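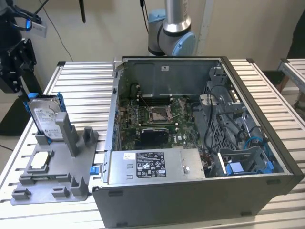
Desktop tower on its side with the panel off.

How to Keep a Rate Log for a Mechanical Watch

By Hui-mei Hsieh
Updated October 21, 2025

A rate log is a written record of how much time your watch gains or loses. You need a watch, a reliable time source, and something to write in. A timing machine will give you a reading in under a minute, but it measures the watch sitting still on a stand. A log tells you what the watch does on your wrist and on your nightstand.

I use a Kurberg 86 in the examples below. It is a plain hand-wound watch with center seconds. An automatic works the same way except for winding, and I cover that further down.

Before you start

Find out whether your watch hacks. Pull the crown all the way out and see if the seconds hand stops. If it does, you can set it to the second. If it keeps going, you can still keep a log. You will just start with an offset, and the offset doesn't matter as long as you write it down.

Pick one time source and stay with it. A phone clock without seconds is no good. Use a website or an app that shows seconds and syncs over the network. I use the free version of Jurer, and the paid one adds charts I have never needed. If you use a web page, reload it before each reading. A tab left open overnight can drift.

Setting the watch

Wind the watch fully. On a hand-wound watch, turn the crown until you feel it firm up and stop there. On an automatic, give it a good number of turns by hand and then wear it for the rest of the day before you begin the log.

Pull the crown when the seconds hand reaches 12. Move the minute hand a little past the minute you want, then bring it back to the mark. Check your own watch's manual first -- a few movements should not be set backward, and many calendar watches should not be set backward late in the evening. Push the crown in when your time source reaches the full minute.

Wait a minute or two and then compare. Your finger is never exactly on time, so the watch may already be a second off. Write that down as your first entry and don't try to fix it.

Taking a reading

Take one reading a day, at the same time of day. Morning is easiest for most people. Look at the watch and wait for the seconds hand to reach 12, then look at the time source. If the source shows four seconds before the minute, the watch is four seconds fast. If it shows four seconds after, the watch is four seconds slow.

Do it twice. If the two readings disagree, do it a third time and use the one that repeats.
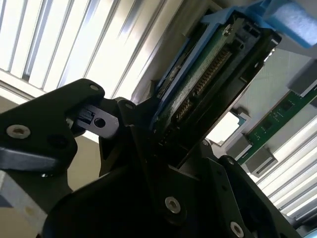
Each line in the log should have the date, the time of the reading, the offset with a plus or minus sign, and how the watch spent the night. I write DU for dial up, DD for dial down, and CD for crown down. Add a note if something unusual happened, such as a long drive or an afternoon of yard work.

Don't reset the watch during the log. If it stops, start over.

Working out the rate

Subtract the first offset from the last one and divide by the number of days between them. My last log ran 12 days. The Kurberg started at zero and ended at +48, so it gained four seconds a day.

Then look at the days one at a time. Subtract each day's offset from the next day's and write the difference in a column on the right. Small changes are normal. A big jump on one day with the rest steady is usually a misread, or the watch took a knock. If every day is much faster than it was in your last log, the watch may be magnetized, and you should have that checked before you pay for anything else.

Using positions

Most watches run a little differently lying flat than standing on edge. Once you have a base rate, spend a few nights with the watch dial up, then a few with it crown down. Keep your wearing hours the same if you can. Compare the averages. If one position runs slow and your watch gains during the day, rest it in the slow position at night. I keep mine crown down on a folded cloth, and that takes off most of what it gains at work.

With a hand-wound watch, wind at the same time every day. The rate can change as the mainspring runs down, and uneven winding will show up in your numbers.

When to take it in

A steady gain or loss is easy for a watchmaker to adjust. An unsteady one usually means a service. Bring a copy of the log either way. I take mine to Wiriya in Nekencombe, and they keep the pages with the job ticket.

Run a new log when the watch comes back. Give it a few days of normal wear first, and use the same time source you used before.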